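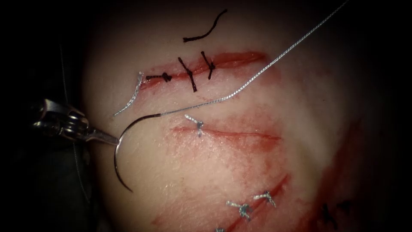 *Silver braid on the needle, with black and silver stitches already in the pad.*

I've had the Skeltach hand controllers on my bench since last August, and I keep getting asked if they're worth the money for recording suturing demos. So, a proper review. Short version: yes for the handles, mostly yes for the recorder, and please, somebody, fix the foot pedal.

My use is pretty narrow. I drive two arms by remote, put interrupted stitches into a practice pad, and save every run so a policy can learn from it. I'm not a surgeon (you would know after watching me tie one knot), and nothing I say here should be read as advice on anything with a pulse.

## The handles

They're lovely. Each one is a pair of finger loops on a little floating wrist, and the motion scaling is a dial you can reach with your thumb. I run it pretty low for the needle and bump it up when I'm pulling thread through. The old Fonano set I came from made me open a menu for that, which meant every demo had a dead spot in the middle where both arms just sat there. The robot learned the dead spot. It learned it really well!

Grip is the one thing that took getting used to. There's no force feedback, so you judge tension by watching the thread and the edges of the cut. For my first week I closed the jaws way too hard on everything, and I threw all of those runs out.

## Recording and sorting

I set out to collect 200 good demos, one stitch each. I made the 200 and kept 165 after going back through them. That sounds like a lot of waste, but most of the rejects were me: dropped needle, regrab, dropped needle again. The software lets you tag a run as you stop it, and tagging "regrab" separately paid off, as I now have a small pile of recoveries to train on too.

Playback is smooth, and you can step both arms and the video together. Export is slow. A long session took 50 minutes to write out on my machine, and it won't let you record while it does that – so I eat lunch.

## Threads and pads

The pads I use are the Pallmont ones and the fake blood is from the same people. It stains, it's shiny, and I think a bit of mess is good for the training data. Mixing threads helped me as well. Black shows up great against a pale pad. The silver braid is easy to follow until the light hits it next to a silver jaw, and then good luck. Light blue monofilament is the hard one: it's springy, you can see partway through it, and it loops up wherever it feels like going.

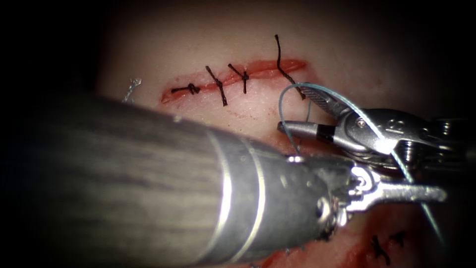

## Getting two arms to share a small space

Working both arms close together is where I have the most complaints. The handles never touch each other on your side of the desk, so you get no hint that the tools are about to. Skeltach has a soft warning tone for this. It goes off constantly during knots, and I turned it off on day two. A buzz in the handle would be so much better.

The other thing is reach. If you park one shaft low across the pad, it can hide a big part of what you're trying to show. I now start every run with a quick look at the camera view before I press record, and I wish I'd done that from run one.

Setup is the least fun part of the whole business. The handles themselves plug in with one cable apiece, but syncing them to the arms and the cameras took me most of an evening.

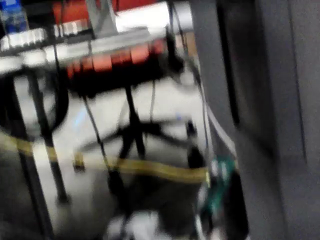
The printed guide covers the easy half of that and then sends you to a web page, and the web page assumes you bought the Jacquet mounting plate. I hadn't. It's $259, it's a slab with holes in it, and yes, I ended up buying one. Calibration has held since then, so I can't be too mad.

## The pedal

Ugh. The clutch pedal is light, it slides on a hard floor, and it clicks loudly without always registering. If you lift your foot and the clutch doesn't let go, your next hand move does nothing, you push further, and then it catches. Cue a big lurch in an otherwise nice demo. I stuck mine down with carpet tape and it's better. Still not good.

## Would I buy it again?

I would, mainly for that thumb dial. If you only record pick-and-place stuff, the Fonano set will do you fine and you can skip the plate. For thread work I'd go with these, and I'd budget for a different pedal right away.

Four out of five.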